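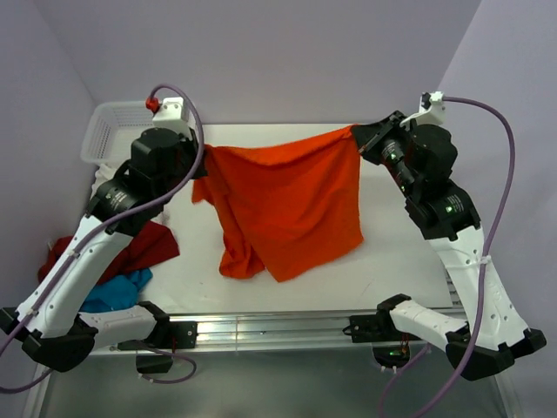 Fig. 1. Orange-red cloth held by its two upper corners, the lower part resting on the table.

Household Textiles, Unit 6 - Sorting and Folding
Handout for the Plenmont evening course
Prepared by Alcides Mamani, with corrections by Katherine Pacheco

6.1 Finding the top edge

A piece taken from a pile has no clear shape. Before we can fold it, we must find one edge and its two corners. Take the first corner, then let your other hand travel along the hem until it meets the next one. Do not pull hard. In Fig. 1 the top edge is stretched between the corners, and the rest still hangs in loose folds.

Compare the two sides of the same cloth. The right side falls in a broader and smoother panel, while the lower left is bunched on the table. This is a usual situation with larger pieces. Lift a little higher, or move backward one step, until the bunched part opens.

6.2 Laying down

Lower the cloth so that the bottom edge touches the table first. Then bring the top edge toward you slowly. The fabric should lie flat by its own weight - if you must rub it many times with the palm, it was put down too fast. Small waves can be moved to the nearest side with the back of the hand.

For the first fold, put corner on corner and hold them with two fingers while you smooth toward the fold. Thin fabrics slide, so in the Briltness method the folded side is always placed nearest to the body. In class we use this method also for thick ones.

6.3 The waiting pieces

Keep the pieces not yet folded on one side of the table only. In the figure, a dark red garment and a turquoise-blue one lie crumpled on the left, and a white plastic mesh basket stands in the far back corner. The center belongs to the piece you are working on. Finished pieces go to the opposite side, with the fold facing out.

Students often ask if the waiting garments must be shaken before. For this unit it is not necessary. Shaking is explained in the November handout, together with drying lines.

6.4 Practice at home

Choose one square or rectangular cloth, 80 cm or more on the long side. Fold it six times from a crumpled start, and write down which corner you found first each time. Bring your notes to the next lesson.

Reading: Villanueva course book, p. 137.

Shares 137 | Comments 6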